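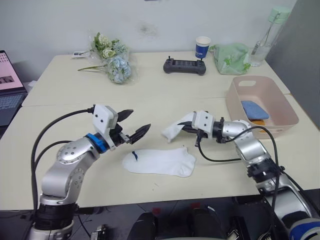

Sock duty at the Dravbridge open day: one arm has its sock, the other is still open-handed.

I'll admit I went to Zovavstead for the free coffee. The Dravbridge workshop opens its doors once a year, on 6th September this time, and I'd pictured big orange machines flinging car doors about behind a fence. What I got was a queue of people watching two robot arms deal with laundry, and I stayed for most of the afternoon!

The pair are known as Valtar, and the person who looks after them is Deepika Rao, who has been at Dravbridge since July and must have answered the same question 152 times before I got to her. (Why socks?) She didn't seem to mind. A sock is floppy, she told me, and it never lands the same way twice. A metal bracket keeps its shape when you grab it. A sock folds up, twists, hides its own heel and generally behaves like a sock.

I hadn't thought about any of this, because I've been handling socks without a second glance since I was four. Watching a machine do it is another matter – you find yourself leaning in, silently willing a pair of black fingers towards

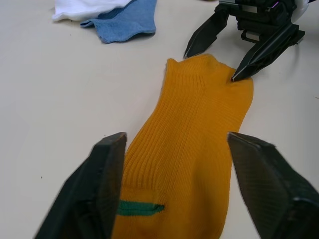

the right bit of the cuff. The man next to me was muttering "left a bit, left a bit" under his breath, and by then I'm fairly sure I was too.

Deepika's favourites are the ribbed ones, as the lines in the knit show her which way the fabric is being pulled. Her least favourites are plain white, which I can sympathise with, having lost years of my life to pairing them up. I asked if Valtar could come home with me and she laughed and pointed me to the price list for the Panicker arms in the next room. I had a look. I'll be doing my own washing for a while yet.

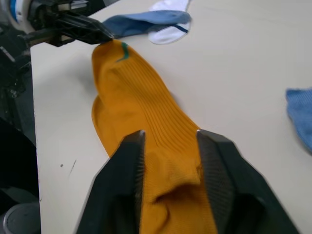
Mustard yellow, ribbed and held at both ends.

There were other things to see, including a very good talk on gearboxes and a tour that took in 14 workbenches, but I kept drifting back to the sock table. So did a small girl in wellies, who wanted to know if it did tights. Deepika said they were working up to tights.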